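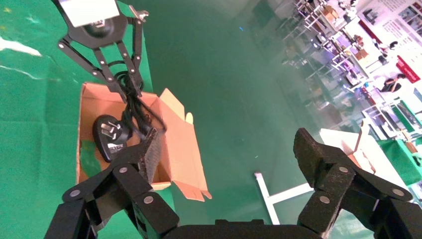 Vol. 3, page 167

Old chargers find a home at the Brulis sorting room

If you are anything like the rest of us in Grivska, you have a drawer somewhere with a tangle of cords in it, and you have been meaning to do something about that drawer for years. Well, the sorting room on Brulis Street would like to hear from you! Since it opened in August it has taken in 3,347 chargers, cords and power adapters, and more keep coming through the door in shoe boxes, grocery bags and the odd pillowcase.

The work itself is simple and rather pleasant to watch. Each black adapter goes into an open cardboard box together with its cables, so that the plug and the cord stay together and whoever gets it next isn't left hunting for the other half. Once a box is full it is taped shut and goes over to the Dehghan repair shop, where everything is tested, and some 800 pieces have already been handed on to families, students and the evening classes at the library.

Please leave any printed labels on your adapters (they are small, but they tell the shop what the thing will run), and tie long cables loosely if you can. Loose batteries can't be accepted, nor can anything with a cracked case or bare wire showing.

The next drop-off is 10/13/21, from noon until suppertime, at the side entrance. Clirent is lending its van for larger loads, and there will be coffee.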